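Data Collection Operators, Household Tasks (part-time, paid)

Vana is recruiting operators to record demonstrations with hand-held grippers. Recordings are used to train a manipulation policy. The current task set, Custach, covers paper cups on a cloth-covered table: picking up, turning upright and placing. 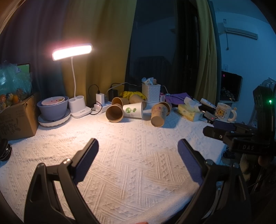

Each operator completes 27 episodes per session. Object positions are changed between episodes according to a printed schedule. The set holds 3,691 accepted episodes to date; a further 878 are required by the end of October. Episodes with dropped tracking or an obstructed view are rejected and repeated.

Requirements: steady use of either hand, ability to work standing, and consent to the storage of recordings in which hands may appear. No programming experience is needed. Training takes six hours and is paid at the session rate.

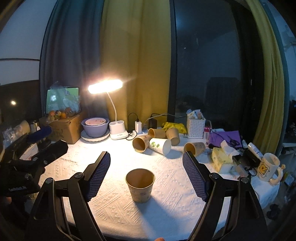
Custach task set: upright cup between the gripper pads.

Apply in writing to Adesuwa Okonkwo, collection lead, Birum site. State your available hours and dominant hand.

Posted 20 Sep 2023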